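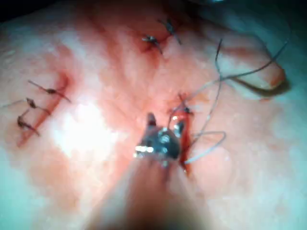 Ross

Wound Closure 2453, Stidville
Week 7 handout: the simple interrupted stitch

Bring this with you on Thursday. Read the part on knots before you come, and leave the part on spacing until after you have tried a row and hated it.

I love this stitch. It is the first one most of us learn and it is the one I still find myself looking at most closely, in my own work and in everybody else's. Each stitch goes in, comes out, gets tied and gets cut, and then you start over with a clean slate. If one fails, its neighbors are still holding. If one is ugly, you can take it out and put in a better one without disturbing the rest of the line. A running stitch gives you none of that. A running stitch is faster, and we will get to it, but please don't ask me about it this week!

Words we will use

Bite: the amount of tissue the needle picks up on one side, measured from where it enters to the wound edge.
Throw: one wrap of the thread and the pull that lays it down. A knot is built from throws.
Tails: the two short ends left after you cut.
Working end: the end attached to the needle.
Short end: the other one, the one you keep losing.
Lip: the edge of the wound. Two lips to a wound, and the whole job is to get them to meet.
Eversion: edges turned very slightly outward where they meet. You want a little of this.

Look at the longest of the three cuts in the opening picture. Three stitches lie across it, each with its own knot and a pair of trimmed tails, and the line of the cut is still easy to follow between them. That is what interrupted means. Nothing carries over from one stitch to the next. The cut on the right has a knot at its upper end and plenty of thread still lying out over the tissue, which is how a wound looks for most of the time you spend on it. Get comfortable with loose thread. It will be with you.

Taking the bite

Hold the needle past its midpoint, closer to the swage than to the tip, and hold it square in the jaws. If it is tilted it will roll as soon as it meets resistance. Grip the flat part of the body. Never grip the tip, and try not to grip the swage, where the needle is weakest.

Go in with the tip pointing straight down at the surface. This feels wrong to nearly everyone the first time. You will want to slide in at a slant. A slanted entry gives you a shallow bite that catches the top layer and not much else, and when you tie it the edges roll under. Straight down, then turn the wrist and let the curve of the needle do the traveling. The needle is a piece of a circle, so drive it along a circle! If you push it in a straight line it will bend, or tear a wider path than it needs.

Come up inside the wound, let go, pick the needle up again, and take the second side separately. Yes, you can do both sides in one pass on a small wound when you have the hands for it. For the next few weeks I want two passes. You will see exactly how deep you came out and you can match it on the far side. Same depth, same distance from the edge. Mismatched depth leaves one lip sitting higher than the other, and no amount of tightening fixes that.

Pull the thread through smoothly, following the curve, until the short end is short. If you leave it long you will be fishing for it.

The knot

We use an instrument tie for all of this week's practice. Lay the jaws over the wound, between the two ends. Wrap the working end over the jaws, open, take hold of the short end, close, and draw the two ends in opposite directions across the wound. The first throw lies flat. On a springy thread, wrap it double so that it stays put while you get ready for the next.

Second throw: wrap the other way. Draw the ends the other way too. If you wrap the same way twice you have made a granny knot, and a granny slides. If you can't tell which one you made, watch the knot as you pull. A square knot sits down evenly, both loops tucked under themselves. A granny twists and looks crooked.

Third throw: back to the first direction. How many throws after that depends on the thread, so check the sheet that came with yours. The braided practice thread from Drimcombe holds nicely with few. The smooth one from Puvmont is slippery and has a memory for every coil it was ever packed in, and it needs more. I have put both kinds in the drawers on purpose. Please try both.

Pull the knot to one side of the wound before you cut. A knot sitting right on top of the line gets in the way of your next stitch and presses on the place that is trying to heal. Put them all on the same side, if only for the pleasure of it.

Tension

Approximate, don't strangulate. You will hear that from everyone who ever teaches you to sew, and you will hear it from me more than you would like. The edges should touch. They don't have to be squeezed. Tissue swells after it has been stitched, so a stitch that is snug today is tight tomorrow, and a tight one cuts off the blood supply to the very edges you brought together. On the pad, look for dimpling or a pucker around the entry points. That is your sign to take it out and try again.

You also need to keep some tension in the thread between throws, and here beginners tend to lose the knot. The first throw is down, the eyes go off to find the short end, the hand drifts, and the wound opens. Practice keeping the working end quiet while your other instrument moves. Slack is fine at the start of a stitch. After the first throw, slack is what undoes you.

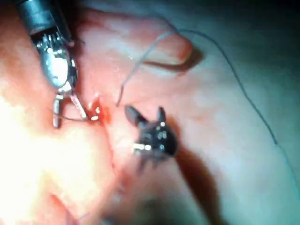 One comment left on last month's version of these notes was that the thread seemed to do whatever it pleased between the jaws, and that holding it lightly made it slip while holding it firmly made it fray. Both of those are real and I'm so glad somebody wrote it down.

My answer is to hold the thread firmly only at the part you are going to cut off. Anything that will stay in the wound should be handled as little as you can manage, and never clamped hard. Jaws made for needles have a rough bite to them and they will nick a fine thread in one squeeze. A nicked thread may tie perfectly well and then break later. When you need to move the middle of the thread, scoop it or push it with a closed tip. You can steer a surprising amount that way!

The slipping usually comes from taking hold too near the very end. Give yourself a little more to grab, then trim.

Spacing

Put your first stitch in the middle of the wound. Put the next ones halfway between the middle and each end, and keep dividing. Starting at one end and marching along works too, but if your bites are even slightly uneven you arrive at the far end with extra on one side, and it bunches into what we call a dog ear.

A good starting rule is that the gap between stitches matches the full width of one stitch. Hold to it until you can see for yourself when to break it. Fine thin tissue likes smaller bites placed closer together. Where there is pull on the wound, take wider ones.

Cutting

Bring the tips of the scissors down to the knot, turn them a little, look, and cut. Leave tails long enough that whoever takes the stitch out has something to hold. Too short and the knot can work loose. Too long and the tails reach into the neighboring stitch and get tied into it, and then you have two stitches that come out together or not at all.

Practice before next week

Tie 100 knots. I mean it. They don't need to be on a pad, a shoelace around a chair leg is fine, but at least the last row should be on the pad with real needle work. Spread them out over the evenings. Don't do them all at once on Wednesday night with sore hands.

Then make one cut on a fresh pad and close it with interrupted stitches, all knots on the same side. Bring it in. Also bring the worst one you made, with a note on it saying what went wrong. We learn a great deal more from those.

Needles go in the sharps box, and that includes bent ones, broken ones and the one you think you might use again later. Pads go back in the cooler on the lower shelf. If the thread drawer is running low, write it on the board by the door.

Next: the vertical mattress, with a look at what to do when the edges insist on rolling in.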